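Home Visits Reports Kitchens Archive Contact
Print E-mail this page

Open day at Furkenetti, Mornitz

Furkenetti opened its doors on 21st November, and I went along with a group from the Dudlow household club. The building is on the edge of Mornitz, 3 stops past the station on the local bus. Entry was free. The sheet at the door listed 95 names by the time I signed it, and coffee was served in the hallway.

The kitchen room

This was the part I had come for. It is a plain room with white walls, set up for trying out how people store food at home. The main piece is a tall refrigerator with a silver-gray finish and the freezer at the top. Visitors were given 72 minutes for the room, which was plenty of time to look at things properly.

I have been shopping for a refrigerator since May, so I paid attention to the doors. The metal is shiny and picks up soft reflections of the room. 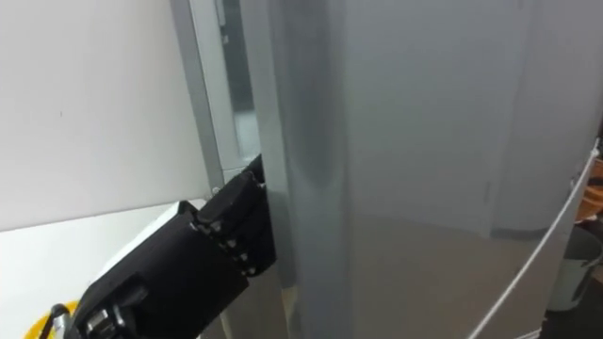
Our guide talked for a while about kitchen layout and where the door should swing. A refrigerator beside a wall needs thinking about before it is delivered – turning the hinges around later is a chore. I wrote that down, as my own kitchen has the same problem. The handout from Koo, a shop in town, had a page on measuring doorways too.

The freezer compartment is bright white inside, with faint ridges across the back wall and a flat floor. The door swings out to the right and has a gray gasket along its edge. I would want a shelf in there for flat packages, but for a small household the single space would do.

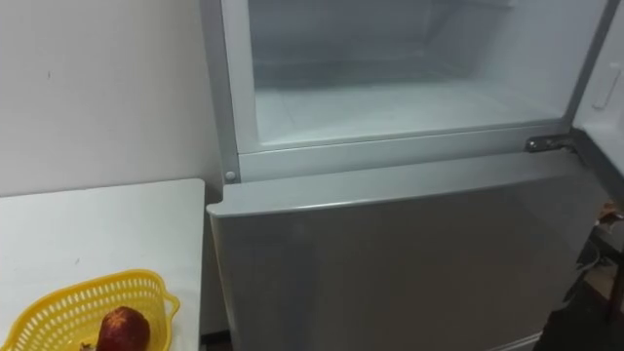 Table and basket

Next to the refrigerator is a white table, useful for sorting groceries before they go in. The basket on it is bright yellow plastic, with small openings in rows and two loop handles. I have one close to that size at home for onions.

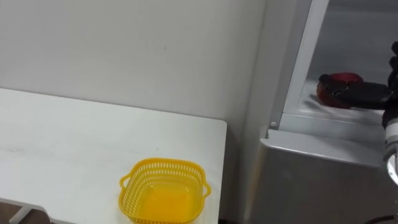 We finished upstairs with a short talk on food waste. The talk was dry in places but the questions were good, mostly on how long leftovers keep. The bus back to Dudlow was late and took roughly 207 minutes with the change.

Shares: 3 Comments: 0
Print E-mail this page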